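Two grippers, one table

A side-by-side test of small grippers from Isetti and Plarkley, and what it showed about fingertips, cables and cameras

17 October 2018

Buying a gripper for a small robot arm used to be a simple job. There were a few on the market, they opened and closed, and you picked the one that fitted your wrist plate. There are now far more, and the data sheets do not help much in telling them apart. Two products can claim the same grip force and the same opening width and still behave quite differently once they are asked to pick something up off a flat surface.

Treltmont, which fits out small assembly lines, has spent part of this year comparing two of them. One comes from Isetti and the other from Plarkley. Both have two fingers and run from an electric motor, and both can be fitted to the arms the firm already owns. The work was done on a two-armed set-up, with a camera looking down on the table and a smaller one at the wrist.

The tests were dull by design. A part is put down on the table, the arm picks it up, passes it to the other side or sets it down again, and the result is logged as a pass or a fail. By the end there were 1174 logged picks, spread over 12 kinds of part. Most of these were small and flat, as flat parts are where cheap grippers tend to come unstuck. A tall block gives the fingers plenty to close on. A thin one lying on a table gives them a few millimetres, and the tips have to come down almost to the surface without hitting it.

The fingertips mattered more than anyone had planned for. Bare metal fingers slid on glossy parts, and turning up the force marked the softer ones. Covering the tips cured most of the slipping with both makes. It brought a new chore, because covers wear and crease, and a creased cover does not meet the part squarely. The team took to checking the tips at the start of each session and changing them when the creases reached the inner face.
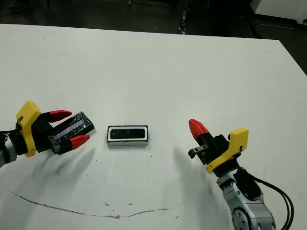
Red fingertips closed on a flat, dark part with a glossy wrap, with a second small device lying on the table.

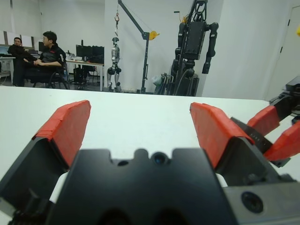

6 min read

Shape came next. A tapered tip reaches into tight places and leaves more of the part in view, but it has less surface to hold with. When a long part is gripped close to one end, its weight tries to turn it between the fingers. The Isetti held such parts level more often. The Plarkley let them droop a little, which did no harm when they were being dropped into a tray and a good deal of harm when they had to go into a slot.

The Plarkley was better at the last part of the closing stroke. Its controller slows the fingers before contact and reports when they have met something. The Isetti closes at one speed unless told otherwise, and on light parts it sometimes pushed the thing sideways before it had hold of it. This can be put right in software. It took 17 working days to get it right, and a smaller firm might not have those to spare.

Cameras gave the most trouble. From above, the gripper hides the part just when you most want to see it. A camera at the wrist gets round this, but it sees the gripper's own fingers all the time, and with two arms working close together it sees the other arm as well. It also takes in whatever is beyond the table. The first version of the vision software, supplied by Suominen, was upset by shadows on the white surface and took some of them for parts. Later versions ignored them.

Then there are the cables. Any cable that leaves the side of a gripper has to go somewhere, and if the loop is too short it pulls when the wrist turns. If it is too long it catches. Of the failed picks, 41 were put down to cables and had nothing to do with the fingers at all. Neither maker's manual says much on the subject.

Treltmont has chosen the Plarkley for sorting and light handling, and will keep the Isetti for work where a part has to be held straight. A further round of tests is planned for December, with softer tips and a lower camera mount. The firm also wants to try both grippers on parts in plastic film, which gave mixed results this time and were left out of the final scores.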